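The shorts that stopped a laundry line

18 Oct 2025

The fault log at Ukport's garment lab in Tondthorpe is a dry read until entry 282, where somebody has typed "shorts" and nothing else.

Lekota, the two-armed folding system the lab has been nursing since July, had managed 80 tidy folds in a row. Then one gripper closed on a waistband while the other closed on the same waistband from the opposite side, and both arms pulled. Elastic is forgiving. The wrist joint was less so. The force limit that should have halted everything at once took 16 seconds to have an opinion, by which time the shorts had a new size and the left arm had lost its calibration.

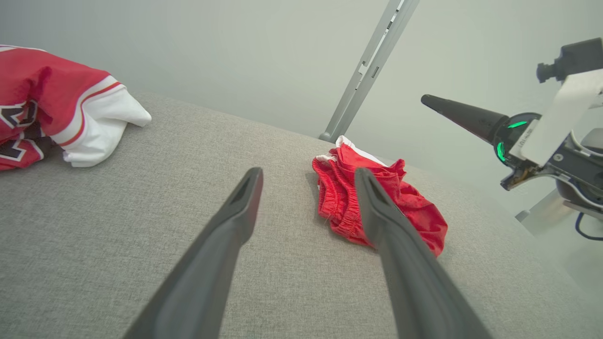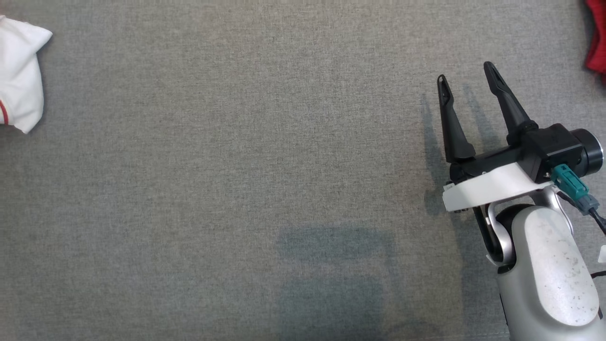
Red kit and black gripper fingers on the grey work surface at Tondthorpe.

3 min read

Blame has settled on Prorara, the software that decides which arm may go where. It had been told to treat each garment as one arm's business, and a crumpled garment, seen from two sides, got entered as two garments. Each arm was therefore behaving perfectly.

The safety side is duller and matters more. A person tugging at that cloth would have had the same 16 seconds to wait. Ukport has since moved the limit out of the software and into the joints, and staff now keep their hands off the table until both arms are parked.

The lab wants 200 clean folds before the rule is relaxed. Football socks come after that.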